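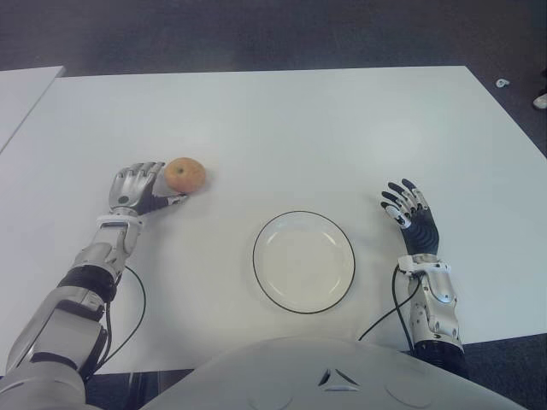 Apple, plate, two hands. Wednesday at Skandormont.

The chore is dull on purpose: fruit goes on the plate. My three-year-old does it without looking up from her toast.

Ylva Ljungberg's log has 182 tries so far and 37 clean ones. Small round things are hard — they roll.

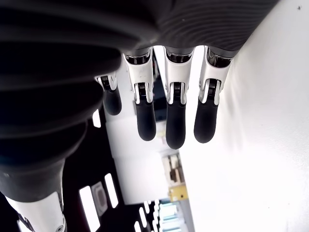

Fingers up close, rubbery black tips.

So, can it lay your table yet? No. I'd trust it with a sponge before a glass. Samina Satti wants to try cutlery in November and I think that's early.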